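Notes for Monday, packing talk. 20 min, leave 5 for questions. Water first. Slow down on the Tovusia part, I rushed it last time

## Open

- Who packed a lunch today? hands up
- Who bought the lunch anyway. (wait for laugh, move on if none)
- Not a nutrition talk. Packing order, containers, bags. Thats it

## Why lunches go wrong

- Stuff gets packed in the order you find it in the fridge
- Heavy on top of soft. Tomatoes lose every time
- Story: the Jacquet office, my first workshop, 72 people, soup in somebodys laptop sleeve. Keep it short!!
- Lids. Test over the sink, upside down, count of 5. Do this with water, live, if there's a sink

## Bag or box

- Paper bag: cheap, folds flat, fits in a full office fridge. Bad with anything damp
- Box: stacks, but you carry it home empty
- I go back and forth. Say so
- Wurkora people asked about insulated bags, yes fine, only if no fridge at work
- Price thing: pack of 100 bags lasts me most of a year, I reuse them till they give out

## Setting out before packing

- Everything on the table FIRST. Bag, container, cloth. Then look at it
- Roll the rim of the bag down a couple turns, it stands open on its own and you get both hands back
- Cloth flat, square to you. Wraps the odd-shaped things, then its your napkin
- Container goes in first, flat on the bottom. Small things after, down the sides
- Slide: a table part way through. Point at the rolled rim, then the yellow cloth, then the domed lid. Ask them: would that lid stack? (let them argue a min)

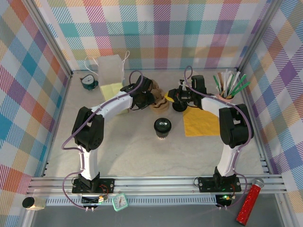 ## Try it

- Tables of 5, one bag and one cloth each. Hand out the Holus kits, check there's enough befor they sit down
- Four minutes, then swap bags with next table and unpack theirs
- Ask what was at the bottom. Ask what got squashed
- If short on time skip the swap

## Close

- One thing to change this week, write it on the bag
- Sign up sheet by door, collect cloths!! lost six in February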